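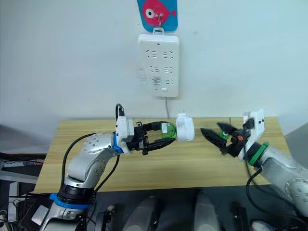
Trisurum brings its fish hook to small workplaces and classrooms

TIRKSTEAD, June. Trisurum, the maker of small household hooks and holders, informs that its printed hook plates are from this month available also for offices, workshops and schools. Until now they were sold only to private homes, mostly for kitchens and for children's rooms.

The best known plate of the series is the blue one with the cartoon fish. It goes on a smooth wall, and from the metal hook in the center the customer can hang a light object which has a hanging hole. Many of our customers wrote to us that they use it for a power strip above a table. We did not plan the product for this use in the beginning, but we have tested it and we now include it in the printed instructions.

In spring Trisurum asked its customers how they keep the cables and the chargers at home and at work. We received 1,438 answers. Of these persons, 594 told that the power strip lies on the floor under the desk, where it collects dust and must be reached on the knees. A strip which hangs upright on the wall behind the table is easier to reach from the chair, and the table stays free for the work.

"People think that a hook is a very simple thing, and they are right," says Consuelo Grajales, product manager at Trisurum. "But you look at this wall every day for many hours. I wanted that there is a fish on it. My colleagues wanted plain gray, and we discussed it for a long time." 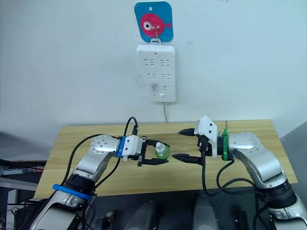 For a strip with 6 sockets in three rows, Trisurum recommends to hang it first without any plugs and to wait until the next day. The gray or black cord should go down freely to the back edge of the table and should not pull on the hook. Large adapters are better placed in the lowest row, so that they do not cover the sockets below them. Please unplug the strip before you hang it or take it down, and keep bottles with liquid closed when they are used near it.

The plate can be fixed on painted walls, on tiles and on glass. It is not recommended for wallpaper or for fresh paint. Old pencil marks and dust should be wiped away from the place before, with a dry cloth. When the plate is removed slowly from the bottom side, it normally leaves no trace on a painted wall.

The plates for workplaces are sold in packs of 2, and the design can be chosen with the order. Besides the fish there is a snail and a teapot. The shop of Trisurum in Tirkstead has all of them in stock, and the Plidcombe branch will receive them in the course of June. Orders from schools are handled by our partner Chareonsuk, who also sends free samples to teachers on request.

Visitors can try the plates in the Tirkstead shop every Wednesday from 10 a.m. It is possible to bring your own power strip, and our staff will check if the hole on the back fits the hook.

Press contact: Consuelo Grajales, Trisurum, Tirkstead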